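January, late, nearly midnight

Tired. Writing this fast before it all goes out of my head.

Spent the whole day on the house rules for the sim kitchen tasks. Was supposed to be a two hour job. Ha. Started after breakfast, looked up and it was dark out and I hadn't moved the laundry.

Background for future me, who will have forgotten: Cindent wants one written standard for every put-away task before we hand the set over to the Dridorero people. Right now everybody scores however they feel like. One reviewer passes a run if the thing ends up in the cabinet. Another one fails it if the arm so much as brushes the door. Same run, two answers. Can't publish numbers off that, and I said so in the meeting, so of course now I'm the one writing it.

So. Rule one, what is "done." Wrote it five times. First version said "object is inside the cabinet." Fine until you try to check it. Inside how? Half the base on the shelf and half hanging over? Second version said the whole base has to be on the shelf. Third version added that the gripper has to let go, which you'd think was obvious, but the old checker gave full marks to an arm still hanging on to the thing. It was in the shelf volume, box ticked, task over. Embarrassing. Fourth version added that it has to stay upright after release. Fifth version put a wait on that, 2 seconds, with the arm clear. Going with five. Somebody will want it longer. They can write their own.

Rule two, the other stuff in the kitchen. Went around on this all morning. My view: whatever was on the shelf at the start should still be standing there at the end. If you knock a cup over putting a jar away then you didn't put the jar away, not in any kitchen I'd want to live in. The counter argument (got it in a long message before lunch, with bullet points) is that it makes the task two tasks and the success rate drops. Well yes. That's what it should do. Compromise is we report both, strict and loose, side by side, strict one first. I can live with that. I want the word "strict" spelled out in the header though so no one quotes the loose number and forgets to say which.

Rule three, doors. Ugh, doors. The written rule from Ulletti, the old one we inherited, says "no contact with fixtures." Which sounds great and is useless. An open cabinet door is right there in the way, a person would bump it with an elbow and not even notice. Went back through the log for the last batch. 526 runs, and under the no-contact rule nearly all of them would fail, including ones I'd be happy to have in my own house. So I split it. Light touch on a door is allowed and gets logged. Pushing the door so it ends up somewhere else than where it started, that's a fail unless the task says to close it. Touching the microwave or fridge gets the same treatment as the door. Glass is its own thing and I left it as a TODO. Bad habit, I know.
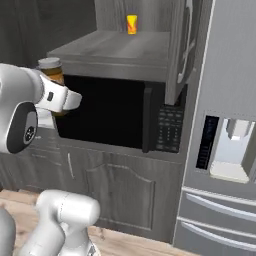 Then approach speed. We never had a number and I didn't want to just make one up, so I wrote it as: slow down before the object crosses the front edge of the shelf. Checkable from the trajectory, don't need to argue about what "careful" means. Ran it against a handful of the old runs by hand and it flagged the ones that made me wince anyway, so good sign. It's the step before the edge where things go wrong. Come in too low and you clip the shelf front. Too far over and you're into the door. Put a line in for it: a stop just outside the opening is fine and doesn't count against the time limit. The old timing punished hesitation, and all that did was teach the thing to barge in.

Time limit itself stays at 700 steps. No reason to change it, didn't change it. First easy decision of the day.

Ate a sandwich standing up somewhere in here. Rained.

Afternoon was resets. Boring but it's where most of our trouble comes from I think. New rule: the starting layout gets saved with the run, not just the seed. We got burned on this last fall when an asset update moved a handle a hair and every seed gave a slightly different kitchen from then on, and we were comparing old to new like idiots. So now it's layout file plus asset version plus seed, all three, or the run doesn't go in the table. Also, check the layout for overlaps before the arm moves. If two things start out poking through each other the run gets thrown out and counted in a seperate column. Not quietly dropped. I was firm on that one. If we throw things out people should see how many.

Human review: every batch, 10 runs picked at random and watched start to finish by someone who didn't train the policy. Full speed once, then slow. Watching only the fails is how the old checker bug lived so long, all the mistakes were sitting in the passes. Got some grumbling about the time it takes. It's ten runs. Drink a coffee.

Wrote a short section at the end about real hardware and then cut most of it. The sim rules aren't safety rules and I don't want someone printing this out and taping it up next to an actual arm. Kept one paragraph that says so, in plain words, and says passing this doesn't clear anything to run near people. Put it on page one too. Might look like overkill to have it twice. Leaving it twice.

Ghiță repo is where it'll live, that's settled finally. Pushed the draft around nine, then saw I'd written "shelf" and "self" mixed up in three places, including a heading. "Object must remain on self." Fixed, pushed again. Somebody had allready put a thumbs up on the bad one so I guess I know how closely it gets read.

Things I didn't get to:
glass
what happens if the lid comes off a jar partway, is that one object or two now
who gets to change the rules and how, there has to be a version number at least
whether a regrasp counts as a drop (I say no if it stays off the floor and the fixtures, but want to sleep on it)
the two-arm kitchens, different headache

Shoulder is killing me from the bad chair. Have to ask about the good chair.

Also kept catching myself in my own kitchen tonight putting the dishes away and scoring it. Set a mug in, let go, waited. Bumped the door with my wrist, logged contact. Then knocked the pepper over reaching for the plates. Strict fail.

Call with Dridorero at nine tomorrow. Need to print the draft and reread rule three before that, the door part still has one sentence that says the opposite of what I mean. Laundry's still in the washer. Going to bed.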